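[Nestamlow-list] Re: hard water and the dye pots

November 21, 2025
Posted by Tayla Brunton

Clem, all - sorry for slow reply, been flat out with the Galitau market and only just sat down with a cuppa.

Clem Mudgway wrote:
> Has anyone else had their madder go brown since the town
> switched over to bore water? Two batches now. Same roots,
> same alum, same pot, and I get a sort of brick colour where
> I used to get a proper red. Natalia reckons it's iron. I was
> thinking of buying a filter but they want $243 for the one
> at Hollis and I'd rather know first. Also does anybody still
> have the notes from the August workshop? Mine got wet.
>
> Clem

Yes to brown. Mine went the colour of old boots. Natalia is probably right, iron does that, "saddens" it as the old books say. Don't buy the filter yet. Try one small pot with tank water first, 100 g of wool, everything else the same. If it comes up red you've got your answer for nothing.

What I do now - rainwater for the mordant and the dye bath both, town water only for scouring. Rinsing I've gone back and forth on. Last batch I rinsed in town water and couldn't see any difference but that was on a dark skein so don't hold me to it.

Check your pot too. Is it the enamel one with the chip? A chip down to the metal will do exactly what you're describing, never mind the bore. I lost a whole fleece's worth of yellow that way before I twigged. Stainless or nothing for me these days, and keep the iron pot well away for the greys.

And temperature. Madder hates being boiled, the browns come out. I keep it just steaming, lid on, an hour or a bit more then leave it to go cold overnight. Lachlan runs his hotter and gets away with it but he's on tank water out there and his roots are older, so who knows.
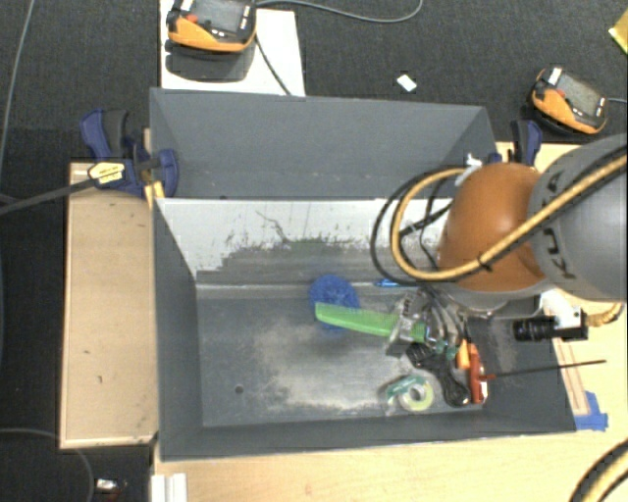
KUKA arm over the grey bin.

Workshop notes - I have most of them, page on indigo is missing (Maricruz, did you borrow it??). Will scan what's here and send round. From memory the madder bit said chalk in the bath if your water is soft, so if you go over to tank water add a pinch or you'll get orange instead. Learnt that one the hard way as well. Half a teaspoon is plenty for a small pot.

Couple of other things while I'm here

The bulk alum order. Bilex will do the bigger bags again but we need nine people in to get the price. We've got six. Say yes to me off list please, not here, I lose track of them. Pick up from my carport same as last time, bring your own tubs with lids that acutally fit.

Also somebody left a blue wool scarf and a set of drop spindle whorls at mine. Whorls are in a tobacco tin. Yours? They go in the swap box otherwise.

Clem if the test pot is still brown give me a ring and I'll drop over some of my roots, I dug far too many this year and theyre only drying out in the shed. Be good to know if it's the water or the plant.

Off to feed chooks

Tayla

Recent posts on this list
- Bulk alum, who's in?
- Walnut hulls free to good home
- Re: Re: moths in the carder
- Indigo vat gone grey, help
- Wanted: second-hand niddy noddy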